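Search this site Search

Malura Hall reopens its garden room for weddings and smaller family parties

Sep 7, 2023

If you have been hunting for a place to hold a wedding in Zorndale that isn't a hotel ballroom, there is happy news this week. Malura Hall, the old grain merchants' building on the river side of town, has opened its garden room again after a long spell of repairs that began in April, and it is already taking bookings for the winter and on into next spring.

The garden room seats 226 for a sit-down dinner, and the main hall next door can take 553 if you are happy to have some of your guests standing for drinks (and plenty of families here are, with the size of our guest lists!). The two rooms share a kitchen but have their own front doors, so an engagement lunch on one side needn't bump into a reception on the other. The roof has been fixed, the floor has been sanded and sealed, and there is at last a proper ramp from the parking lot, something many of us with grandparents in wheelchairs have been asking for.
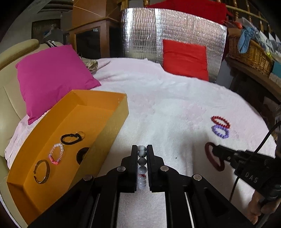
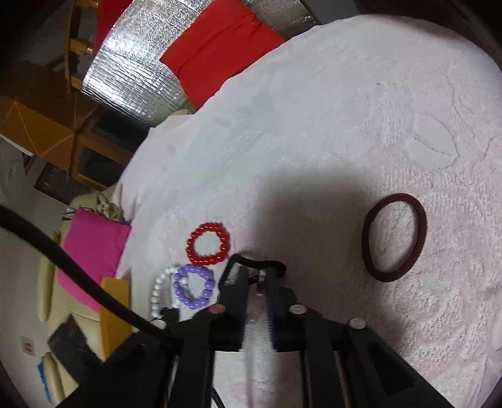
Beaded bracelets on white bedding.

Food will come from Trekari, the family-run caterers many readers will know from their stall at the spring fair. They are offering a vegetarian menu and a mixed one, and they'll sit down with each couple for a tasting before anything is settled. Couples who have their hearts set on an aunt's recipe are welcome to bring it along, and the kitchen will do its best to cook it for a crowd. Outside caterers are still allowed in the main hall for a fee, though not in the garden room.

For very small gatherings there is also Tak, the upstairs parlor with the tall windows, which holds 27 and has always been a favorite for signing the papers or for a quiet ring ceremony with just the two families. It comes free with any full-day booking of the garden room, or it can be hired by itself for a morning or an afternoon.

The hall has kept its longtime rule that music stops an hour before midnight, out of kindness to the neighbors on the lane. Decorators may come in the evening before if the room is free, and candles are fine as long as they are in glass.

Over 10 dates have already gone for the winter season, so it would be wise to ask early. Visits can be arranged through the hall office, which is open every weekday morning and is very glad to show people around.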